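What I learned from two years of council meetings

25 Apr 2018

I went to my first council meeting in Lamont because of a footpath. Okier Street had none on the north side, the school kids were walking on the road, and my neighbour Birdie Alcantara said the only way to get anything done was to turn up and say so. So I turned up! I sat in the back row with my notes folded into a tiny square and didn't say one word.

Two years on, I'm hooked. I know how that sounds. My sister thinks I've lost it. But local government is the bit of government you can walk to, and the people making the decisions buy their bread at the same bakery you do (Councillor Wike likes the seeded rolls, and she'll talk stormwater with you in the queue if you let her).

My favourite night so far was the library hours debate last October. The proposal was to close at 5 on weeknights, and I'd expected a quiet vote. Then Tanko Ogbonna got up. He drives the early bus run and does his reading in the evenings, and he had brought a petition with 2000 signatures on it, in a shoebox, with a rubber band around the lid. You could feel the whole room sit up. The vote was put off to the next meeting and the late hours stayed. I walked home grinning like an idiot.

The footpath took longer. It went to a report, then back to the engineers, then into the draft budget, then out of the draft budget, then in again under a different name. Hipólito Iturra from the works department was very patient with me on the phone and explained what a kerb line is — more than once, poor man. The concrete was poured in March and it's beautiful. I've walked the length of it more often than I need to.

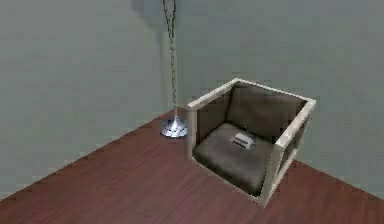 If you'd like to come along

Meetings start at 7 in the council chamber, and the agenda goes up on the website a few days before. Read the attachments, not only the headings. The good stuff is always in the attachments.

To speak, put your name on the sheet by the door before things get going. You get two minutes, and they go fast. Write it out, time it at home, then cut the first paragraph, where you were only clearing your throat. Say what street you live on and what you want them to do.

And stay for the dull items! I learned more about this town from a drainage easement at Akham Reserve than from ten years of living here.

Next up is the Plekach Road crossing, and I've already got my notes ready. Gervasio Garrido is speaking for it too, so come and sit with us. We're usually on the left, near the heater.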